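1/
Our paper on Virine is now accepted, so I can write a little about it. It is a method for deciding which camera a robot should believe when its cameras disagree. I will try to keep the posts short and without formulas.

2/
The setup at Dallow is two arms over one table, with a fixed camera that sees the whole table and a small camera at each wrist. Most policies take all the images at every step and let the network sort it out. This works well until one of the images becomes useless.

3/
The table is kept crowded on purpose. With one object on a clean table, almost any method looks good, and for two months we were fooled by this ourselves.
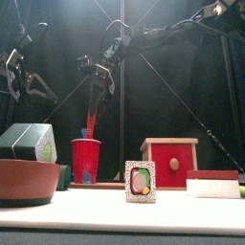

The fixed view: two arms, a red cup, a box with a red front, and other things to confuse them.

4/
The fixed camera is good for the question "where is everything". It is bad for the question "how far are my fingers from this edge". The wrist camera is the opposite. Every person in this field knows it. What we wanted to know is at which moment in a task the answer changes, and whether a robot can learn that moment without us marking it by hand.

5/
Virine adds one small head to the policy. For each camera, at each step, it predicts how much the next action would change if this camera were removed. A camera with a high score gets more weight. A camera with a score near zero is almost ignored for that step. There are no extra labels. We trained it on 425 demonstrations.

6/
Thin objects were the hardest. From the wrist, a flat or narrow thing seen from its edge gives you a strip of color and very little more. The policy has to guess the angle from this strip. Before Virine, ours guessed with great confidence and was often wrong.
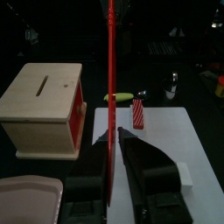

Wrist view, with the long red object seen almost exactly edge-on between the fingers.

7/
For the evaluation we logged 2000 attempts with a limit of 60 seconds each. We read through all the failures and gave each one a type. 127 attempts of the baseline belong to the type we call "lost from view": the arm continued to move, but the target was hidden or nearly hidden in the camera it trusted most.

8/
With Virine this type became much less frequent. I must say clearly that the other types did not improve. Slipping is the same. Choosing the wrong object is the same, or a bit worse in the most crowded layouts. The tables are in the appendix and I ask you to read them before you cite only the good part.

9/
One result I did not expect. We thought the weight would move from the fixed camera to the wrist camera once, when the hand comes near, and stay there. In many attempts it moves back for a moment after the grasp starts. Our explanation is that the fingers themselves hide a large part of the wrist view. I believe this explanation but we have not proved it.

10/
The situation I worry about more is when something soft is between the camera and the target. A rigid object hides the same region for some time. Cloth and straps change their shape, and the score jumps from step to step. We smooth it over a short window, and I am not proud of this solution. 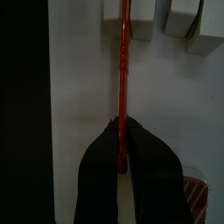 A reader replied under this post: Does smoothing not bring back the same problem? If the strap covers the end of the rod for only three or four steps, your average will still trust the old camera during exactly these steps.

11/
Yes, this is correct, and it is the best objection we have received. A shorter window reacts faster, but then the arm trembles. We chose the window on the validation layouts and kept it fixed. A learned window would be better. The group in Terkivport is trying this with our code, and I hope they will publish before us.

12/
Code and failure notes will be online in February, after we clean the file names. If you use other wrist cameras than ours, please write to me. I would like to know if the weights still move back after the grasp.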